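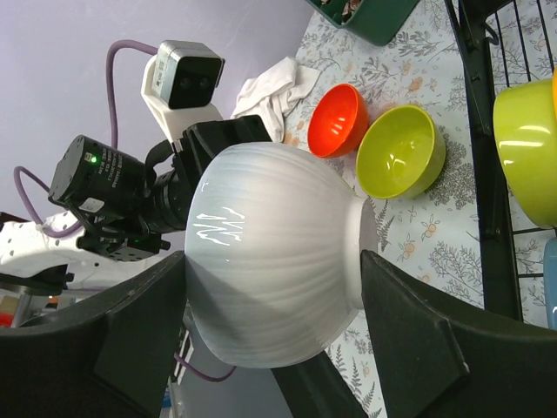
有位读者留言:碗洗完了往架子上一放就行,管它正着、倒着还是侧着,反正过一会儿都会干,这有什么好讲的?

这话听上去挺有道理,我差一点就信了。不过“反正都会干”里面藏着一个没说清楚的地方:过一会儿,到底是多大一会儿?还有,是整只碗都干了,还是只有你看得见的那一面干了?

关于碗怎么晾,大人们的说法可不少。有人说一定要倒扣,有人说倒扣最不卫生。有人说要擦,有人说千万别擦。大家都说得特别肯定,可他们的话又互相打架,所以至少有一部分人说错了。我们一条一条来看,看完你也不用马上相信我,后面有几个小实验,可以自己动手查一查。

碗上的水去了哪里

刚洗完的碗,身上的水有两条路可以走。

第一条路是往下流。水有重量,碗一斜,它就顺着碗壁滑下去,从最低的地方滴走。这条路很快,大部分水都是这样离开的。

第二条路是蒸发。留在碗上的薄薄一层水,会一点一点变成看不见的水汽,跑到空气里。这条路慢得多,而且得有空气来回流动才行。如果碗周围的空气已经很潮,又待在原地不动,水就跑得更慢。

所以晾碗这件事,说穿了就是两个问题:水能不能流走?空气能不能进来?以后听到任何一种“正确晾碗法”,你都可以拿这两个问题去考它。

说法一:“正着放最好,上面通风”

碗口朝上,空气确实进得来。可是水流不走。碗里剩下的水全聚在碗底,成了一个小水洼。一个小水洼要靠蒸发慢慢消失,比碗壁上的一层薄水费时间多了,因为它厚,露在空气里的那一面却只有小小一片。

这个说法只答对了一半。

说法二:“倒扣最好,水都控干净了”

倒扣的时候,里面的水能流走,这没错。但是要看扣在什么上面。扣在平平的桌面上,碗口和桌面贴在一起,里面就变成了一间关着门的小屋子,潮气出不去。过一阵子你把碗掀开,里面常常还有水珠,桌上还留着一个湿圈圈。

要是扣在一格一格的铁丝架子上,情况就不一样了,下面有缝,水能滴下去,空气也能钻上来。

还有一个地方,说“倒扣最好”的人常常忘掉:碗的底。把碗翻过来看看,很多碗底下有一圈凸出来的边,叫作“圈足”,也有人叫它碗脚。圈足让碗站得稳,端热汤的时候,也能让手指离碗肚子远一点。可是碗一倒扣,圈足就跑到了最上面,围成一个浅浅的小池子,正好接水。你有没有过这种经历:端起一只“早就干了”的碗,一翻身,水洒在袜子上?那点水就是从这里来的。

说法三:“侧着放最好”

让碗侧过身来,开口朝着旁边,里面的水可以从碗口最低的那一边流出去,圈足里的水也存不住多少,空气从侧面进进出出。两个问题它都答得不错。

先别急着鼓掌。侧放有侧放的麻烦。碗是圆的,一侧过来就想滚,没有东西挡着可不行。另外,深一点的碗,如果歪得不够,肚子里还是会存下一小汪水。也就是说,“侧着放”这三个字还不够准确,得让碗口的最低处比碗里其他地方都低,水才肯全部出来。

架子上那些铁丝,有用吗

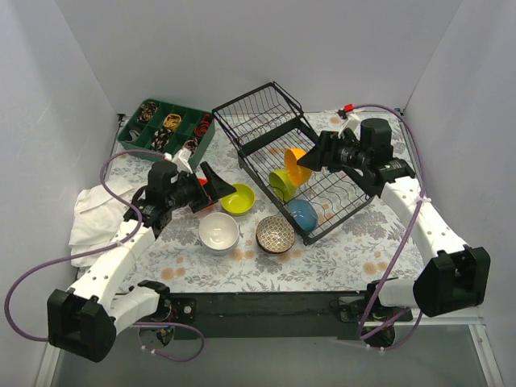 碗架上的隔条,最主要的本事就是挡住碗,不让它们滚,也不让它们挤成一堆。两只碗要是紧紧贴着,贴住的那一块就没有空气,水夹在中间,哪儿也去不了。你可以拿两片玻璃试一试(请大人帮忙),中间滴一点水再合上,看看它要多久才干。

铁丝细,碗和架子碰到的地方就少。碰到的地方少,存水的角落也就少。这一点我觉得讲得通。

可是有些广告就讲得太过头了。Clestum的盒子上印着“5分钟全干”,我对这句话很怀疑。是哪一种碗?是热水洗的还是冷水洗的?屋里开没开窗?放之前甩过没有?盒子上一个字也没提。热水洗过的碗本身是热的,水跑得快,要是拿这样的碗去测,再普通的架子也会显得很厉害。Budard的说明书则写着“波浪形隔条晾得更快”。弯弯的隔条也许能把碗卡得更稳,但是稳和快是两回事,说明书里没有拿直隔条来比过,我们就没办法知道它说得对不对。

碰到这样的句子,有一个好用的问法:“比什么更快?”要是对方答不上来,这句话就先放一放。

为什么有的碗总也不干

你大概注意过,同样洗完放在一起,塑料碗常常比瓷碗湿得久。这里面有两个原因。

第一,瓷碗比较重,能存住更多热量。用热水洗完以后,它还会热上一会儿,把身上的水往外赶。塑料碗又薄又轻,一会儿就凉了。

第二,水在许多塑料上喜欢缩成一颗一颗的小珠子,在瓷碗光滑的釉面上却比较愿意摊开。摊开的水薄,面积大,干得快。小珠子又圆又厚,就干得慢。

说到釉,多讲几句。瓷碗外面那层亮亮的“皮”叫釉,烧之前是一层浆,进了窑,在高温里化开,冷下来就成了一层像玻璃一样的东西。瓷器要烧得很热,1,000度往往还不够。釉不吸水,所以水只能待在它的表面。碗底圈足着地的那一圈,却常常没有釉,摸起来涩涩的。为什么?釉在窑里会化,要是那里也有釉,碗就会粘在垫板上拿不下来了。有些陶碗,没有釉的地方会吸进一点点水,看着干了,里面还有潮气,放进关紧的柜子里就容易有味道。

有些碗的外壁摸得出一道一道细细的棱。有人告诉孩子,这些棱是“让水流得快的”。我没有找到什么好证据。有些棱是做碗的人转动泥坯时手指留下来的,有些是模子里早就刻好的,图个好看,拿着也不容易滑。要是真想知道它管不管水,你得找两只大小一样、一只有棱一只没棱的碗来比。

那么,用布擦呢

擦碗最快,这一点没人吵。要吵的是布。布要是洗得干净,又晒得干透,擦一擦没什么问题。布要是湿乎乎的,刚擦过桌子,又擦了手,那它就会把自己身上的东西一起送到碗上去。细菌喜欢潮湿的地方,一块总也不干的布,比一只自己晾着的碗更让人不放心。

有人因此得出结论:“擦碗不卫生。”这也说得太快了。该怪的是脏布,擦这个动作没有做错什么。

自己来查一查

实验一:三只碗赛跑。找三只一模一样的碗,最好不容易摔坏。每只都在同一盆冷水里浸一下,拎起来,都不甩。一只正放,一只倒扣在桌上,一只侧靠在架子上。每过一会儿去看一次,用一小片干纸巾碰一碰碗底和碗口。纸巾变深色,就说明还有水。

三只碗一定要一样。拿一只大汤碗和一只小饭碗去比,赢了也不知道是因为放法,还是因为大小。

实验二:称一称。如果家里有厨房秤,先称干碗,再称刚从水里拎出来的湿碗。多出来的那些,就是水。我用一只能装700毫升的大碗试过,正着拎出来只倒了一下,秤上多了52克,比我以为的多得多。你的数字多半和我的不一样,碗不同,倒水的手法也不同,请记你自己的。然后把碗侧着放一会儿再称,看看水走了多少。

实验三:屋里和窗边。用同样的放法,一只放在关着门的小屋里,一只放在通风的地方。下雨天做一次,晴天再做一次。如果你在七月里做,天气又闷又潮,结果可能会让说“反正都会干”的人改一改口。

做实验只做一次是不够的。第一次侧放的碗赢了,也许只是因为它碰巧少沾了一点水。多做几次,换一换位置,如果还是它赢,才比较可信。

还有几件小事

碗要分开放,中间留出手指宽的缝。

深碗歪得大一点,浅碗歪一点点就行。

架子下面如果有接水盘,记得倒掉里面的水。很多人只管碗,盘子里的水放了好几天也没看过一眼。

收碗以前,翻过来看看圈足里面,再摸摸碗底。

太重的碗不要放在架子最外边,架子轻,碗重,容易翻。Prantl的小架子说明书里有这一条,我试着慢慢压了压架子边,它果然翘了起来,所以这一条我信。

有读者问,碗完全干了以后,叠着放好,还是一只只分开放好?如果真的干透了,叠着放没有关系,还省地方。要是没有干透,叠起来以后,上面那只的圈足就会把潮气压在下面那只的肚子里。至于怎么知道有没有干透,还是用那一小片纸巾,在碗底按一下,看它变不变色。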